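4.2 Gripping tapered cups by the wall
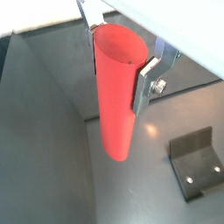

Figure 3. Wrist camera view of a red tapered cup held between the two metal fingers, mouth up, inside the gray enclosure.

I want to spend some time on the tapered cups, partly because they gave me the most trouble of anything in the Pleltham object set and partly because the result surprised me. A straight-sided cup is a friendly thing to grab. You close two flat fingers on it, the fingers and the wall line up, and you get a nice long strip of contact on each side. A cone doesn't give you that. Close two parallel plates on a cone and each plate touches near the wide end and pretty much nowhere else, so the cup is free to pivot about the line between those two contacts. Squeeze harder and it may start sliding toward its narrow end (I lost a lot of a Tuesday to watching cups do exactly this).

The narrow, tall cups like the one in Figure 3 are the worst of the bunch. They have a rounded bottom end, so they won't stand up on the enclosure floor, and whatever tilt they pick up in the grip stays with them all the way to the release. In our earlier system (Section 3) the planner simply treated every cup as a cylinder with the rim's diameter. That was my decision, and it was a lazy one! It worked well enough on the shallow tumblers that I didn't go back and look at it until the cone-shaped ones came in.

What we changed is pretty modest. The Grenmont planner now picks a grip height and a closing distance together, where before it picked the height first and then closed until the motor current went over a threshold. The two belong together on a tapered object: move the grip down a little and the right closing distance shrinks too. The planner gets the taper from the object model, works out the width of the cup at each candidate height, and throws out any height where the predicted contact is too short to resist the cup's own weight swinging below it. Of the heights that are left it takes the one nearest the rim. I tried preferring the middle of the cup for a while, on the theory that gripping closer to the center of mass had to be better, and the release got worse, with the fingers dragging on the wall as they opened.

The second change is in the fingers. The pair we used for these trials isn't symmetric. The left one is a flat aluminum plate, and the right one is a thicker rectangular block with a knurled thumbscrew on its outer face. For the cone trials we treat the plate as the reference side. The arm moves so that the plate ends up against the cup wall, and then the block does the rest of the closing. This keeps the cup from being shoved sideways when the taper in the model is a bit off, and the taper in the model is always a bit off. Plastic cups vary from one to the next more than I would've guessed, even out of the same sleeve.

We also needed some way of telling whether a grip was any good before moving on with it, and for this the wrist camera turned out to be plenty. After the lift, the arm pauses and the Ziltow tracker looks for the rim. With the camera looking partly into the mouth of the cup, the rim shows up as an ellipse, and the shape and position of that ellipse give us tilt. We compare it with the ellipse the planner expected. If the two disagree by more than the tolerance, the arm lowers the cup, opens, and plans again from scratch. I'd like to say we had a clever way of choosing the tolerance, but we swept it on a small set of practice grasps and took the value where false alarms mostly went away.

A word about color, as I get asked. The tracker doesn't rely on the cup being red. A saturated cup against gray panels is obviously an easy case for any segmentation method, and for that reason we ran white and clear cups too. White was nearly as good. Clear was a good deal worse, and I leave it out of the numbers in this section and come back to it in Section 6. Glare on the metal floor caused a few bad rim fits early on, when a highlight sat close enough to the cup's outline to be pulled into the fit. Masking out everything below the fingertips fixed most of those, and it costs us nothing, as the rim is always above that line.

For the main comparison we ran 80 grasps with the old cylinder model and 80 with the joint planner, alternating between the two so that any slow drift in the calibration would hurt both about equally. Every trial began with the cup upright in a holder, then came the grasp, the lift, the pause for the rim check, and a move to the release point. We called a trial a success if the cup reached the release point inside the tilt tolerance without a second attempt. The cylinder model managed 48. The joint planner did clearly better than that on the same cups, and the full breakdown by taper angle is in Table 2. The gap is small for the mild tapers and opens up as the cups get steeper, pretty much the way the contact argument says it should.

The failures that are left fall into two kinds. In the first, the cup is held firmly but at a slant, usually after a grasp where the plate touched the rim's rolled edge and not the wall under it. The rim check catches nearly all of these, so they cost time but don't do much harm. The second kind bothers me more. The cup looks fine at the pause and then creeps during the move, and by the time it gets to the release point it has turned a few degrees. We only check once, at the pause, so the system has no idea. Running the tracker through the whole move would be the obvious cure, and we did try it with the Mazurek controller in February, but motion blur made the ellipse fit jumpy enough that the arm kept stopping for no good reason. Slowing the arm down helped with the blur and made the whole cycle annoyingly long.

One last practical note for anyone who wants to repeat this. The thumbscrew needs checking at the start of every session. With it even slightly loose, the right finger gives a little under load, and the tilt errors that result look a whole lot like a bad taper estimate. I chased a modeling bug for most of an afternoon before I put a hand on the finger and felt it move. The trials from that session were dropped and rerun, and none of them are in Table 2. We now also close the fingers on a rigid gauge block before the first grasp and compare the measured width to the known one, and that check has caught the same problem twice more.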